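Cold Rooms, Small Jobs
A diary kept at home, mostly in the evenings
Previous entry: The last of the December mail

I said in the last entry that I would get to the plastic boxes after New Year, and then I put it off for a week. They were on my list in December, under "bathroom shelf" and above "call Blöndal re: bill." The bill got done first. The boxes got done today. What follows is longer than it deserves, but I was in the bedroom for most of the day and have little else to write down.
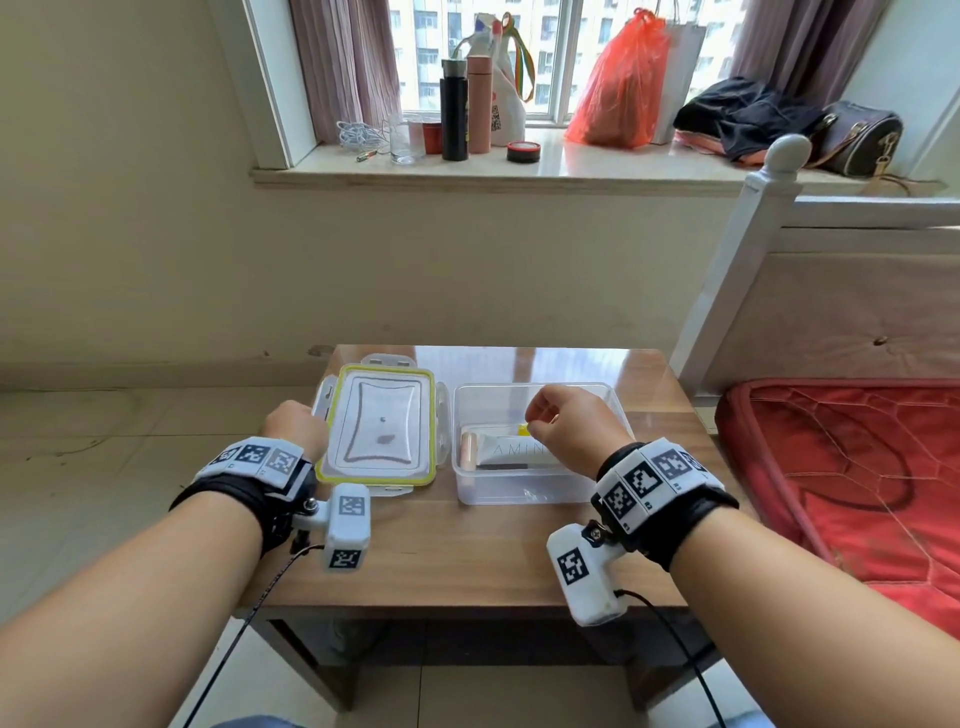

Mivside, 01/07/2026

Up at 8. Gray and still outside. Made coffee, had the heel of the bread with butter, and read yesterday's paper standing up. I meant to go to the bank but the sidewalk looked slick from the kitchen and I decided the bank could wait until Friday.

Carried the boxes into the bedroom and used the small table in there. The kitchen table has the sewing machine on it and I don't want to move that until the curtain hem is finished. The bedroom table is low and not very big, but two things fit on it side by side if I put the lid on the left and the bottom half on the right, so I worked like that.

The box with the yellow gasket was first. It has four clips and they are all still good. There is a reddish-brown smudge in the middle of the lid that I went at with a damp cloth and then with a fingernail, and it is lighter than it was, I think. I will try baking soda. The gasket comes out if you pull at one corner, and I should wash it properly, but getting it back in the groove took me most of an hour last time and I left it alone.

Contents, more or less: the little rose-gold cylinder, a white packet with AMIN in gray capitals, a small yellow something. I have no system for any of it. I put things in these boxes when company is coming and I need the dresser clear, and then I forget which box. In October I looked for the good tweezers for two days and they were in one of these, under the cotton balls.

I threw out more than I kept. A tube of hand cream from Brindel that had gone to oil. Two sample sachets. A roll of medical tape with no stick left in it. A strip of Jurex tablets from when I had the cough, expired, and those go back to the pharmacy – they have a bin for them by the door. I put them in my coat pocket so I would have them with me, and I have just remembered they are still there.

Stopped for lunch. Soup from the freezer, the lentil. It needed salt. While it was heating I looked through the drawer for the receipt for the boxes. I wanted to know if the store sells the lids alone. No receipt for those, but I did find the one for the mattress cover from two summers ago. It was 89, and I remembered it as less. I had it in my head that I got it on sale. Put the receipt back in the drawer for no good reason.

Jarlath Cronin phoned while I was eating. He wanted to know if I still had his long ladder, and I do, it's in the hall behind the coats. He will come by for it on Saturday. We talked a while about the elevator, which has been out again, and about his sister's house. He has been told it will cost 2000 to fix the back steps and he thinks that is robbery. I said get another price. He said he had, and that one was worse. I asked what he keeps his small things in and he said a coffee can, and that he has never once gone looking for tweezers.

Back to the bedroom after that. The light was better in the afternoon so I pushed the curtains back as far as they go. They are the mauve ones and need washing too, but one thing at a time. The windowsill is a mess. I had planned to clear it as part of the same job and I didn't. Everything without a place ends up on that sill, and when I lift one thing to dust I have to hold it while I decide where the next one goes. That's a day to itself.

Did the second lot of small stuff into bags. I had a pack of the small clear ones in the kitchen, bought for buttons. It works well enough. Like goes with like, and I can see what's in there without tipping the whole box out on the bed, which is how I used to do it. I did not write labels. I thought about it, and then I thought about finding the marker.

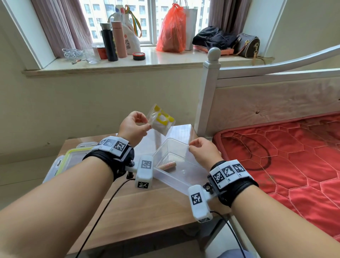

Bagging the small things. The green-sealed box is on the left.

The box with the lime-green seal is the better of the two. The lid is easy and the latches are white, so at least I can tell from across the room which one I'm looking at. I want that one for things I use every week and the yellow one for things I only want to know I still have. I have tried this division before with drawers and it lasted until Easter. We'll see.

The clear sheet on the table wants replacing or at least lifting off and wiping underneath. I can't decide whether I like it. It saves the wood, and it shines in a way that bothers me when the sun comes around. My mother had one on her dining table for years and took it off only at Christmas, and then she spent the whole meal watching people's glasses.

Sat on the edge of the bed for a bit afterward with the radio on low. My back was stiff from leaning over. The building across the way had a good many lights on by 4 and I watched it get dark, which at this time of year doesn't take long. Somebody on one of the upper floors was carrying a Christmas tree from room to room, or a large plant. I couldn't make out which.

Put the boxes under the bed on the wall side. I am writing that down so that I can look it up: under the bed, wall side, both of them. The tweezers are in the green one.

Supper was eggs and the rest of the cabbage. Rinsed the cloths and hung them over the tub. I still owe Ruthie a letter and I started it, got as far as the weather, and stopped. Will finish tomorrow if the morning is free.

To do: tablets to the pharmacy. Baking soda. Bank. Clear the hall so Jarlath can get the ladder out – he will want to come in and have coffee, so buy milk. Ask at the hardware store about lids. Windowsill, next week or the week after.

Bed at ten, a little after. Reading the book about lighthouses again and not getting far with it.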